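Grudel bench, second cell: what to buy and when

README for the purchasing folder. Rough, last touched 24th May. Lowri Foulkes holds the budget, ask her before ordering anything. Prices are in the sheet, not here.

What the bench does

Cloth and small tableware. Two arms on a frame, grippers close in on the work, so clearance matters more than reach. Glossy top throws the ceiling lights straight back at the cameras. Matte top is on the list. 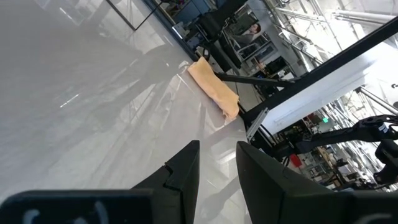
Must have before February

- Matte work surface, light grey or close to it. Quote from Cheung, $665 cut to size.
- Spare gripper fingers, 12. Same profile as now, don't let anyone "upgrade" them.
- Cable sleeve and clips. Kha Lâm wants every run off the floor before we add a second cell. Agreed.
- Floor tape, black.

Nice to have

- Amevik light diffusers. Pak-hei Kwan is waiting on a sample.
- Another riser shelf. Plank and metal legs, we can build it ourselfs if the budget goes.

Task props

Cheap stuff but it adds up. Budget line is $300 for the year, covers towels, flat cloths and bowls. Buy plain colours that stand out from the grey top: magenta, mustard, tan all fine. Dark green is OK for bowls.
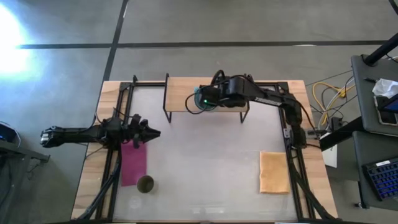

Towels get replaced when the edges go. Bowls last. Su-chen Chang keeps the colour list, check it first so we dont end up with two near-identical yellows.

Files

orders.csv - 112 rows, one per item
quotes/ - PDFs from Cheung, Amevik, Jandari
old/ - ignore

Still open

Freight from Jandari not confirmed. Syahrul Mandagi chasing. Floor space for the second cell not signed off either, so no frame order yet.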